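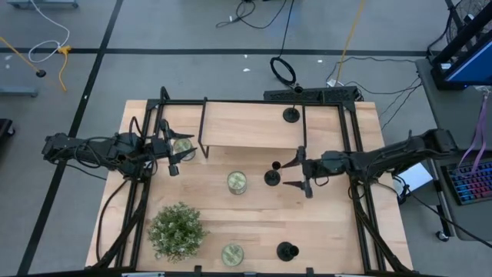 Session 4, worktop layout for small drinks counters. Carry on from the Grudholm handout, same groups as before. Main point today is reach: what the server has to pick up, where it stands, how far the hand travels. Most layouts go wrong on height before they go wrong on width. A raised shelf along the back, like the flat board on thin black legs, buys you a second level without a bigger table, but whatever goes up there is a lift and not a slide. One of the black stands is up on the shelf, the other two down on the main top, so three stands and two heights. Clear cups with lids all stay low. Good habit, keep to it: anything filled stays on the lower level.

Terms for this session

Near zone: forearm only, elbow stays by the side.
Far zone: arm out straight, no leaning.
Dead zone: you have to lean or walk. Plants, signs, spare lids, till roll.

Near zone depth for the exercise is 50 cm. Shelf legs must not stand inside it. Last year half the plans had them right where the wrist goes.

Lids. Clear lids mean you can check the contents from above, so don't stack on top of them. If the drinks are different greens you will mix them up, label the side AND the lid. Wilma Dewulf's notes from the Kolev counter are worth reading on this (library folder, second shelf, ask if its not there).

Plants. Fine on a counter, front corner or back corner. Low and bushy is easier than tall, you can see over it. Not between the server and the stands. Watering happens when the counter is shut.

Exercise A (in pairs)
Draw a top 198 cm long, one shelf at the back, three cups, three stands, one plant. Mark the zones in pencil first. Then move ONE thing and redraw. Write down which reach got shorter and which got longer, there is always one that got longer.

Exercise B (on your own)
The Brenano kiosk problem, page 12 of the reader. Budget is 595 for everything incl. the shelf. Light wood top, no overhang on the customer side. Say where the finished cup is handed over and draw the arrow.

Common mistakes
- stand and cup so close that fingers dont fit between
- shelf so low you can't lift a cup out from underneath it
- everything lined up neatly, no room to put anything down
- zones drawn after the objects (see above, pencil first!!)

A-yeong Kang has the spare squared paper. Hand both exercises in on one sheet, names on the back. Next session Winda counter, bring a tape measure.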